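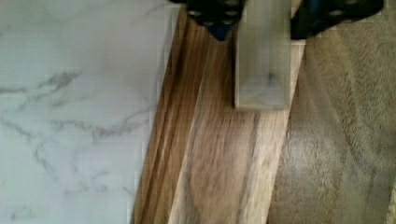
Marble and brown wood grain.

2019-04-26
By Maham Abbasi

How to run a spectroscope workshop for a school class

In our student chapter at Skellangate we have been visiting schools with a small optics workshop, and other chapters sometimes write to us to ask how we prepare it. I decided to put everything on one page. The workshop takes two hours, and each pupil goes home with a spectroscope made of cardboard and a piece of an old disc. The text is written for university students who will lead the workshop, but a teacher can use it too.

What you need

For each pupil:
- one sheet of stiff black card, A4 size
- one piece of a blank DVD, cut like a slice of cake
- black tape
- a pencil and a ruler

For each table:
- two pairs of scissors
- one printed template
- one stapled instruction sheet with large drawings

For the demonstration:
- an old filament bulb with a dimmer
- a compact fluorescent lamp
- a white LED lamp
- one gas discharge tube with its power supply, if your department can lend it

The filament bulb is becoming difficult to find in shops. Arsalan Pirzada, who keeps our equipment box, found ours in the drawer of a retired laboratory technician. If you find one, buy the spare also.

Before the visit

Write to the teacher early. We ask how many pupils will come, what age they are, and if the windows of the room have blinds. The last question is the most important one. In our first school the room was full of sunlight and the spectra were so pale that half of the class believed their instrument was broken.

Ask also where the sockets are. We bring our own extension cable now, and we tape it to the floor.

Prepare the disc pieces at home. A blank DVD-R has two layers of plastic, which can be separated with a thin blade at the edge. One half carries the reflective layer. Remove this layer by pressing strong tape on it and pulling slowly. What remains is a transparent piece with very fine grooves, and it works as a transmission grating. Wear safety glasses when you cut it, because the plastic can crack and small parts may fly. Please do not leave this step to the pupils. Cover the cut edges with tape, so that they are not sharp.

Touch the grating only at the edge. Fingerprints make the colors cloudy, and I did not find a good method of cleaning them.

Make one complete spectroscope yourself, from the same template and the same card. Khurram Yousafzai changed our template a little in one evening and we discovered in front of the class that the flap did not close any more.

Building the instrument

1. Draw the template on the card and cut along the solid lines. Younger pupils can receive the card already cut.

2. Fold along the dotted lines. First draw each fold with the ruler and an empty ballpoint pen, pressing firmly. The fold will be much straighter.

3. Cut the slit opening at one end. It should be a small rectangle. Do not try to cut the narrow slit directly.

4. Put two strips of tape with clean edges over this rectangle, leaving a very thin gap between them. The gap must be parallel and even. This is the step where most helpers are needed, so walk around the room now.

5. Put the grating over the round hole at the other end. The grooves must run in the same direction as the slit. To check it before you tape it, hold the box to a lamp and look through. If the colors spread to the left and right of a vertical slit, the direction is correct. If they spread up and down, turn the piece by a quarter turn.

6. Close the box and tape all corners. Any light that enters through a corner will make the spectrum weaker.

Looking at the lamps

Start with the filament bulb. The pupils should see a continuous band from red to violet. Turn the dimmer down slowly and ask them which color disappears first. Usually they guess red, and then they are surprised that it is the blue side.

Then switch to the compact fluorescent lamp. Here the band is broken into separate bright lines. Let them draw what they see with colored pencils before you explain anything. We made the mistake of explaining first, and all the drawings looked like our slide.

After that show the LED lamp, which gives a strong blue part and a broad region from green to red. The discharge tube comes last. Only a trained person should handle its power supply, and the tube stays behind the table the whole time.

A warning about the Sun

Nobody may point the spectroscope at the Sun, also not for one second. Say this at the beginning, say it again at the end, and print it on the box itself. If pupils want to see daylight, they can look at a white wall or at a cloudy part of the sky which is far from the Sun. Lasers are also forbidden.

If something does not work

No colors at all: the pupil is probably looking straight at the slit. Ask them to keep the slit pointed at the lamp and move only the eye to the side.

Wide, unclear lines: the slit is too broad. Put one strip of tape closer.

Very dark picture: the slit is too narrow, or the reflective layer was not fully removed.

Curved lines: the grating comes from a round disc, so a little curve is normal. Take a piece from the outer part of the disc, where the grooves are straighter.

Time and people

Plan 10 minutes for the welcome, then most of the first hour for building. The lamps need less time than you think, but the questions need more. Shagufta Ghauri collects the questions on paper cards during the building, and this helps the shy pupils very much.

One person should speak and the others should help at the tables. When we all tried to speak, the class did not know where to look.

Template and printing

Our template is free to copy and change. The chapter had a larger number printed last year, 2000 sheets, and we still have many of them. If you write to Haris Farooqui before the end of May, he can send you a packet by post. Please tell him the number of pupils and the thickness of your card - the fold lines are slightly different for the thick one.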